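Speaker notes - "Clear the Floor First"
Lovely Dimaculangan, Waltville, December

Start when the side door is shut. Say good evening, say where the restrooms are, mention that the handout is on the back table.

Opening point. I moved into the apartment on Boateng Street with 27 boxes and no plan. Most of the first week went into moving the same things from one corner to another. The talk is what I do now instead. It takes one evening per room.

First step: pick one kind of thing. Bottles and containers are a good place to start. They pile up in every room, and you can decide on most of them fast. Bring them all to one spot, standing up, caps on. Don't sort while you carry.

Second step: use the floor. A table fills up and then you stop. Wood is easy to wipe if something drips. Ask who has a clear patch of floor at home right now. Wait for hands. 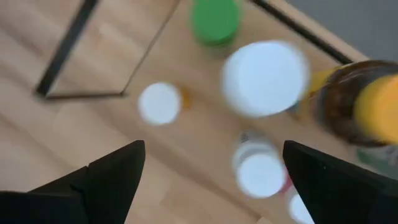
Light wood both times. Bottles and containers in the first one.

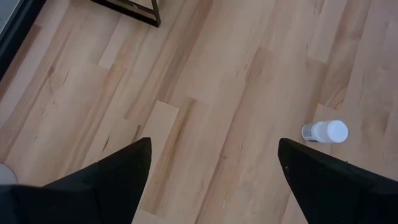
Third step: three groups. Keep, use up, get rid of. "Use up" is the one people skip. Half a bottle of shampoo goes in "use up" and gets a place by the sink, in front of the new one. My limit is 13 bottles for the whole bathroom. Somebody will say that's too many or too few - let them, it's only my number.

Tell the Nikska story here if there is time. Short version: I bought the Nikska shelf before I had sorted anything, and it was too shallow for the tall bottles. It went back. Measure the tallest thing you are keeping, then shop.

Fourth step: put the keepers away the same evening. If you leave them out until Monday you will be walking around them until Friday.

Questions I got at Cutier last time:
- Labels? I only label what I can't see into.
- Kids' stuff? Same groups, but they carry.
- Old cleaning products? Check with your town before you pour anything out.

Stop by 7 so people can get their coats. Collect the leftover handouts.

Contact: Lovely Dimaculangan, Waltville | Copyright, all rights reserved | Back to top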